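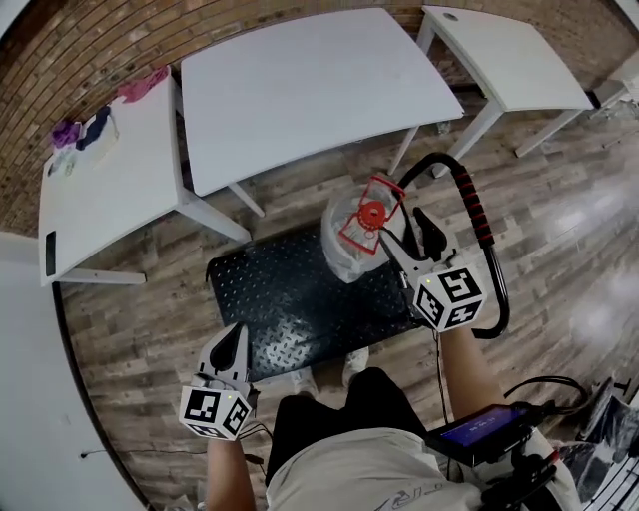 Anti-fatigue mats are the springy or dimpled sheets that people put down wherever they have to stand for a long time, and I have been collecting notes on them for longer than I'd like to admit. You'll find them in workshops, in shop tills, behind bars and in front of kitchen sinks, and once you start looking you can't stop (my sister has asked me to stop). The name covers a whole family of things: soft foam, hard rubber, interlocking squares, and the heavy perforated sort that lets bits fall through. On a hard floor such as wood planks, a black one with a regular pattern of little raised diamonds is about as plain as they come, and to my mind one of the best looking. It makes a tidy patch of dark on a room that's otherwise all white tables and brown brick, and people do tend to treat it as a place to put things, a bundled white plastic bag for instance, as much as a place to put their feet.

What it's called

The name is a bit of a muddle. Shops say anti-fatigue mat, work mat, standing mat, duckboard mat and floor mat, sometimes all for the same product. Duckboard properly means a raised slatted thing, and I get grumpy when it's used for anything flat. My friend Segundo Marulanda, who fitted out kitchens for years, just calls all of them "rubbers", which causes its own problems. In this article I'll stick to mat.

Surface patterns

The top of a mat is nearly always textured, and the texture has a lot to say about where the mat was meant to live. Diamonds and small bumps give grip in every direction, so they suit a place where you shuffle about and turn round a good deal. Long ribs only grip well one way, and you want them running across the direction you walk in. Then there are bubbles, big soft domes that feel lovely for ten minutes and that I personally can't stand on for an hour - my ankles keep trying to correct themselves.

Plain smooth mats do exist. I had one from Zavov in the utility room and it went under the tumble dryer in the end.

Perforated or solid

Holes are there for drainage and for crumbs. A perforated mat in a bar or a washing-up area keeps you up out of the puddle, and in a workshop the sawdust drops through and stays out of your way until you lift the mat and find all of it waiting. Solid mats are easier to sweep and kinder to bare feet. They also trap damp underneath, so on a wood floor I'd lift a solid one every week or so and let the boards breathe.

With perforated ones you do lose small things. Screws, earrings, the backs of earrings. I once found a whole set of drawing pins under a Jumidar mat in April, when I was looking for something else entirely.

Size and thickness

Most of the household ones I've measured are long enough for one person to take a step either way. The biggest I've ever come across was listed in an old Sæther trade catalogue at 2,907 mm long, a very odd number that I assume was a conversion from something. Shop-counter mats are often sold in a roll, and 2,000 mm is a handy length to ask for if you've got a bench or a run of tables to stand at.

Thickness is where people go wrong, I think! Everyone buys the thickest one. But a thick mat has a thick edge, and a thick edge is what you catch your toe on with a tray in your hands. Mine is 7 mm and I've never wished for more. If you do need something deeper, look for a sloped border.

Laying and moving

Let a rolled mat relax before you use it. Lay it face down overnight in a warm room, or put something heavy on the ends. It should lie flat across the whole sheet, and if one corner keeps curling you can roll that corner the other way and leave it under a book. I used the Pleria cookery encyclopedia, all three volumes.

Black rubber can leave a mark on pale floors and on varnish. A thin sheet of felt or paper underneath helps, though it does make the mat want to wander. I've also had one that smelled strongly of tyres for the best part of a month, and the only thing that shifted it was hanging it on the washing line.

Cleaning

Shake it outside first. Then warm water, washing-up liquid and a stiff brush, going in small circles so the bristles get round each bump. Diamond patterns hold on to flour like you wouldn't believe, and a dry brush works better on flour than a wet one, which only makes paste. Rinse, and stand it on its edge until it's dry on both sides. Don't put it in the washing machine. I did, once, on a short cycle, and some 200 little crumbs of black rubber came out of the filter.

See also: doormat, duckboard, bath mat, drawer liner.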